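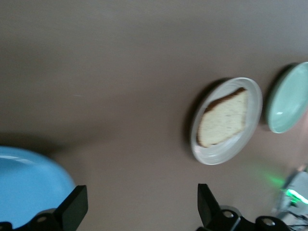
October, just gone ten at night

Candle day! I've been promising myself a candle day since the end of summer and I finally got one, and now the kitchen smells like a very expensive coat cupboard and I've got wax in my fringe.

I started after breakfast, in my old jumper, with the radio on. The plan was the beeswax and rapeseed blend again, the one that burned so nicely last winter, only this time in the squat green jars I bought at the market in Skendlow. I had 10 jars. I'd washed them last night and stood them upside down on the rack, and two of them still had that sticky patch where the label had been, so there went half an hour with cooking oil and a butter knife before I'd even got the pan out.

Melting went fine. I use the old milk jug stood in a saucepan of water, and I've learned to leave it alone and let it take as long as it takes. Last year I kept turning the gas up and poking it with a skewer and then wondered why the first few came out grainy. Today I did the washing up while it melted, and wiped the shelves, and then ran out of things to wipe and stood there watching it anyway (it goes the most beautiful colour just as the last lump disappears, like weak tea with the sun through it).

Then the scents. I've been dithering about these for weeks. I have a notebook page with so many crossings-out that I can hardly read it. In the end I settled on 3, and gave them silly names because they looked so bare on the page as just a list of oils. Flota is the salty, clean one, with rosemary, a bit of juniper and the tiniest drop of peppermint. Yurt is cedar and clove and orange, and it does smell like the inside of a tent with a stove in it, or how I imagine one smells, never having been in one. And Gultden is the honey one, hardly anything added, only a touch of vanilla to help the beeswax along.

I was so sure Flota would be my favourite. I'd been saving the rosemary oil for it. But when I sniffed the mixing jug it was all peppermint, like a dentist's waiting room, and I had to add more wax to calm it down, which threw the amounts out for everything afterwards. So it ended up as four Flota, four Yurt and only two Gultden, when I'd meant the honey ones to be for presents. Bother. I'll have to make another batch, and I'm low on wicks as it is.

Speaking of wicks! I ran out of the little metal feet halfway through and had to stick the last few down with a blob of melted wax. One came loose as I poured and drifted off to the side like a boat, and I chased it round with a cocktail stick making small cross noises. It's lying at a slant in there now and I expect it'll burn down one side of the jar and leave the other side standing. That one's mine then.

While they were setting I had a go at the room spray, which I haven't made since spring. Vodka from the back of the cupboard, water I'd boiled and cooled, and what was left of the orange and clove. I shook it up and gave the curtains in the front room a good going over and it was lovely for all of 5 minutes, and then it was just curtains again. I don't know what I do wrong with sprays. I might try it stronger, or I might stop bothering and put a saucer of cloves on the windowsill like my gran did. Hers lasted for months, though I suppose hers also lived next to the coal scuttle and had some competition.

Late afternoon I took myself out for a walk round the field to clear my nose, and came back in through the kitchen door to get a proper idea of what the house smelled like to somebody else. Cedar, mostly! Yurt has completely won. You get it right at the step, then the orange as you come past the coats, and the honey doesn't turn up until you're practically leaning over the jars. I was terribly pleased. I went out and came in again to check.

The tops have set a bit uneven. Three of the Yurts have a dip round the wick and one Flota has a crack right across it, and I think that's the draught from under the back door, because those were the ones at that end of the worktop. I'll go over them with the hairdryer tomorrow and see if they'll smooth out. Last winter I left them too long before I did that and the dips came back, so I want to get on with it in the morning, before I get distracted by the airing cupboard, which is the other job I've been putting off (I've still got all that dried lavender in a paper bag and not one little cloth pouch sewn to put it in).

I know I'm meant to leave them a good long while before lighting any. I know that. But the slanty one is sitting by the sink looking at me, and it's dark, and it's raining sideways, and I've just put the kettle on.

Later — lit it. It leans terribly. Smells gorgeous.

To get: wicks, metal feet, more beeswax, a bit of muslin for the lavender, and something to stuff along the bottom of that door.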